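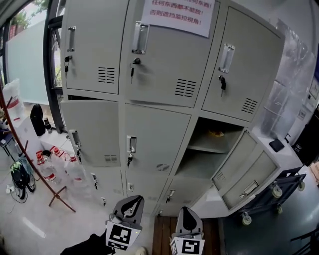 Taquillas metálicas con las llaves puestas en la cerradura y un aviso en chino en letras rojas.

Tengo una teoría, y la defiendo en las cenas hasta que me cambian de tema: a una persona se la conoce por lo que hace con sus llaves. No por el bolso ni por el móvil, por las llaves. Yo soy de las que las pierden, ya lo aviso, así que este reportaje lo firmo con cero autoridad moral.

Empecé a darle vueltas en julio, cuando me quedé fuera de casa por segunda vez en el mismo verano (la primera fue bajando la basura, en pijama, no quiero hablar de ello). El cerrajero me cobró 125 euros por una faena que duró menos que mi disgusto. Mientras guardaba las herramientas me soltó que la mitad de sus avisos son de gente que tiene copia... dentro. Pues claro. La mía estaba en el cajón de los imanes.

Así que me puse a preguntar. En mi edificio somos trece vecinos y casi todos han dejado alguna vez un juego a otra persona. La del segundo guarda las de medio rellano en una lata de galletas, sin etiquetar, y acierta siempre. El del ático se las da a su hermana, que vive en Lill, a una hora de tren. ¡Una hora! Le pregunté si no le parecía un poco lejos y me dijo que así se lo piensa dos veces antes de olvidárselas.

Luego están los que las esconden. Debajo del felpudo ya no lo hace casi nadie, o eso juran, pero la maceta sigue gozando de una salud estupenda. Mi tía las tuvo años dentro de una pinza de tender y cada mañana de lunes las buscaba como si fuera la primera vez.

También me fui a Drarnovik, una ferretería de barrio de las de mostrador largo y calendario atrasado, donde todavía te hacen la copia mientras te cuentan la vida. El panel de detrás tiene 143 ganchos con llaves en bruto y me pasé un buen rato mirándolo, me encanta ese olor a metal recién cortado. Allí aprendí que conviene copiar siempre de la llave original, porque la copia de la copia arrastra los fallos de la anterior y acabas peleándote con la puerta. También que las de taquilla y buzón son las que más se piden en septiembre, con la vuelta al gimnasio y a los buenos propósitos.

Y me compré un llavero de esos que pitan, un Tultinness azul. Pita, sí. Pita dentro del sofá, dentro de la lavadora y una vez en plena sala de espera del dentista. El problema es que para hacerlo sonar necesito el móvil, y el móvil tampoco sé nunca dónde lo he dejado.

Mis amigas más modernas insisten en la cerradura con código. Una la puso en su casa de Steldale y está feliz, entra y sale con las manos vacías. A mí me da pereza, y también un poquito de pena. Me gusta el peso en el bolsillo, el tintineo al subir la escalera, esa llave pequeñita que llevo desde hace años y que no abre nada que yo recuerde. La he probado en el trastero, en la maleta vieja y en el buzón. El próximo fin de semana me toca probarla en el candado de la bici.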